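# Give the Robot Your Recycling

My mother ran a bar for 31 years, and the part of the night she hated most was the half hour after closing. Not the mopping, she liked the mopping. She hated the cans, picking them up one by one from every flat surface in the place and deciding where each one went. So when people ask me whether machines can do chores yet, I skip the folding of shirts and the cooking of eggs and go straight to the can. Can it pick up a can? And then, can it put the can where it belongs?

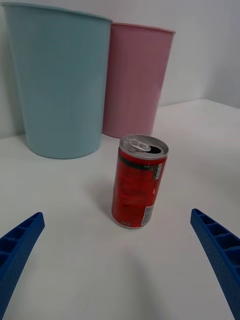
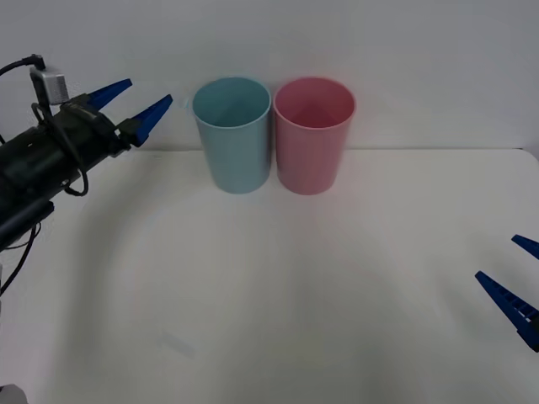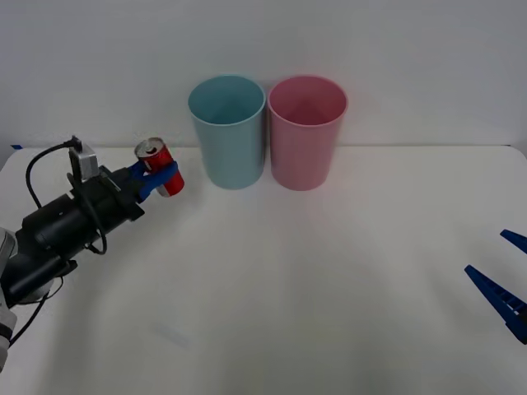 *Two arms, two cups, and a red can in two of the three views.*

I love this stuff. I have loved it ever since Octavio Ríos sat me down in January and made me watch an arm try to close on one object for most of a morning. I brought a sandwich and forgot to eat it. There is something about seeing a machine get near a thing, and nearer, that makes you hold your own hand differently.

An open soda can is a lovely test, much better than the wooden blocks we all used to see in demos. The wall of it is thin. Squeeze too hard and you dent it, squeeze too softly and it slides. It might be full, or it might have one warm inch left in the bottom, and those two cans want different handling even though they look alike from the side. Your hand knows the answer the moment you lift. A gripper has to get that answer from somewhere, and every team I've talked to gets it a different way.

So, can they do it? On a clear table, with good light and the same few things each time, I'd say yes, and I'd say it happily! Five years ago I would have hedged. Octavio's group works with a setup they call Flunby, and they keep a log of every try, good or bad. The last time I looked it held 2,000 of them. I read through 200 in one sitting (my idea of a nice evening) and what struck me was how dull the good ones had become. Reach, close, lift, next. Dull is what you want from a chore.

The kitchen is another story. My counter right now has a colander on it, a phone charger, half an onion, and a birthday card I need to mail. The can is behind the colander. Nina, the cat, is behind the can. I don't think there's an arm anywhere I would trust with that counter, and Eliécer Palomino, who builds shelving machines for a living and is far more patient than I am, thinks the home will come last of all. He puts his hopes in the shop floor, where somebody has already decided where the bins go and painted a line around them.

I agree with him about the order and disagree about the wait. The shop floor people at Urketti were saying "someday" about mixed bins the first time I visited, and they were already arguing about which shift should get the machine the second time. Things move once the boring version works.

My one complaint is about how we keep score. We give the machine a point for picking the thing up, and then the video ends. Picking up is half a chore. I want to see it put the can down, let go cleanly, and turn to the next one with the same care, for a whole night's worth of cans. I want to see it meet a crushed one, or one lying on its side in a puddle. Show me that on a sticky bar top at closing time and I'll call my mother, who will want to know what it costs and whether it can reach the back booth.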